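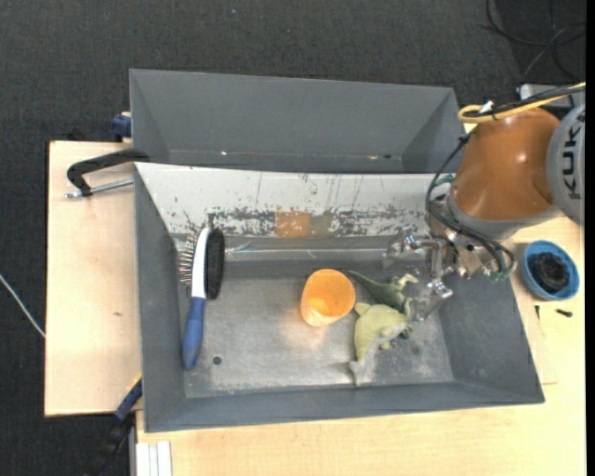

Two grey metal bins on a table, the nearer one worn on the inside.

Sorting and labelling donated children's books before distribution

Asked on November 14, 2021 in Reading Schemes and Book Giving
Tags: donations, labelling, stock records

We run a small book giving scheme in Galmont and hand out donated children's books through two playgroups and a health clinic. Until now we have put an age sticker on the front cover of each book. The stickers come off on laminated covers, and on uncoated ones they tear the surface when a parent tries to remove them.

The stock stands at 1,839 books on the spreadsheet. Each row has title, author, age band and condition (A to C). There is no unique number per copy, so duplicates share a row with a quantity column.

Questions:
1. Is there a label that holds on laminated covers but can be removed later?
2. Should each copy have its own number if the books are given away and never returned?
3. Are three age bands enough (0-2, 3-5, 6-8)? The clinic has asked for five.

I have tried Clolta removable labels, the small size. They lift at the corners within a week on anything with a curved spine.

Tarık Sönmez

3 answers

Answer 1 (accepted)

Taking these in order.

Labels. Move the label off the cover. Inside the back board, top left, the paper is normally uncoated and an ordinary permanent label will hold. If the age band has to be readable from outside, use a paper slip standing 2 cm proud of the top edge and take it out at handover. We print ours on 160 gsm card, 22 to a sheet, and reuse them until the ends go soft. Board books have no uncoated surface - for those, put an elastic band round a batch and label the batch.

Copy numbers. No. A copy number is for tracking returns. For giving schemes, record quantity in and quantity out against each delivery point, with the date. If a funder wants figures, they will want totals by age band and by site, and your present sheet gives you the first of these. Add a second tab for issues with four columns: date, site, age band, quantity. Do not record the child's name.

Age bands. Keep three in the stock record. If the clinic wants five, split at the point of packing. A band that is too narrow leaves you with boxes you cannot send anywhere, and the 3-5 group overlaps with both its neighbours in any case.

One more point on condition. Grade C books with loose pages should not go to the under-threes at all. We send ours for paper recycling.

Ludmila Kopecký

Comments on this answer:

Slips are a good idea. Do they not fall out in transit? - Tarık Sönmez

They do if the box is packed flat. Pack spine down, fairly tight, 30 to a box for picture books. Fewer for hardbacks or the box gets too heavy to lift. - Ludmila Kopecký

Answer 2

We use Flusine to keep the list. It does age bands and sites, and it exports to a spreadsheet. The import is fussy about accents in author names, so save the file as UTF-8 first or you get question marks all through it. Can't help with the labels.

Answer 3

The Boersma scheme just wrote the age in pencil on the first page. Worked fine for years.

Comments on this answer:

Pencil does not take on glossy endpapers. Otherwise I agree. - Ludmila Kopecký

Related questions
How to store picture books over winter in an unheated room
Planning a book giving day in March with one delivery van
Dual-language books: one age band or two?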